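Cabos, cestos e demonstrações: como se recolhem exemplos para um braço que aprende

Dezembro - Redação técnica
Tempo de leitura: 4 min

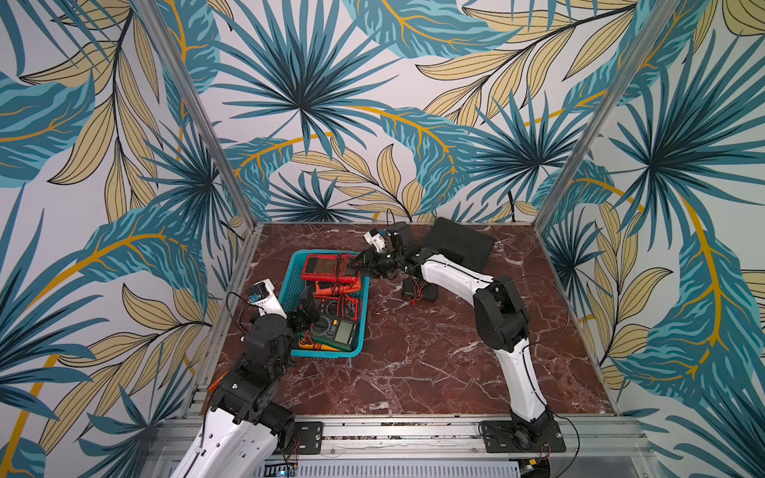
O problema dos objetos com fios

Um multímetro isolado é um objeto fácil: caixa rígida, cantos definidos, massa concentrada. Com as pontas de prova, deixa de o ser. O cabo não tem forma própria, prende-se no aparelho vizinho e transmite força a peças que ninguém pretendia mover. Para a Nodau, que desenvolve políticas de manipulação bimanual, é esse o interesse da tarefa: retirar multímetros de um cesto de plástico com os cabos enredados por cima.

A célula tem dois braços, fixados na calha de alumínio da frente. Cada um leva uma câmara montada acima do punho. Os aparelhos variam na cor, do vermelho ao amarelo, e o verde-escuro tem mostrador retangular cinzento e seletor rotativo. O tampo é de mármore castanho-avermelhado com veios claros, e as paredes estão forradas com papel de folhas tropicais.

O fundo carregado é uma escolha do protocolo. Os primeiros conjuntos da Nodau foram gravados sobre cinzento liso, e o modelo treinado com eles perdia o contorno dos cabos assim que se mudava de bancada. O papel de parede e o tampo passaram a ser trocados entre séries.

Teleoperação, episódio a episódio

Os exemplos são obtidos por teleoperação. Um operador conduz os dois braços e o sistema regista posições das juntas, abertura das garras e vídeo, com a mesma base de tempo. O registo é feito com um programa da Kultley, a 30 amostras por segundo. Um episódio começa com os braços em repouso e termina com o cesto vazio ou ao fim de 12 minutos.

O conjunto atual tem cerca de 3.000 episódios. Os falhados não são apagados: levam etiqueta própria e servem para treinar a recuperação, por exemplo quando um cabo arrasta um segundo aparelho - a falha mais frequente. A revisão das etiquetas é feita em Rurkport, por uma equipa que não participa na gravação.

O que ainda falta

A ordem de extração continua a ser o ponto fraco. Os operadores tendem a começar pelo aparelho de cima, e o modelo copia o hábito mesmo quando o cabo desse aparelho passa por baixo de outro. O método Þorgeirsson, em que a disposição inicial é sorteada e o operador recebe a ordem já definida, reduz a tendência, mas torna cada gravação mais lenta. A próxima série vai usá-lo em metade dos episódios, com os mesmos aparelhos e um cesto de malha mais fechada.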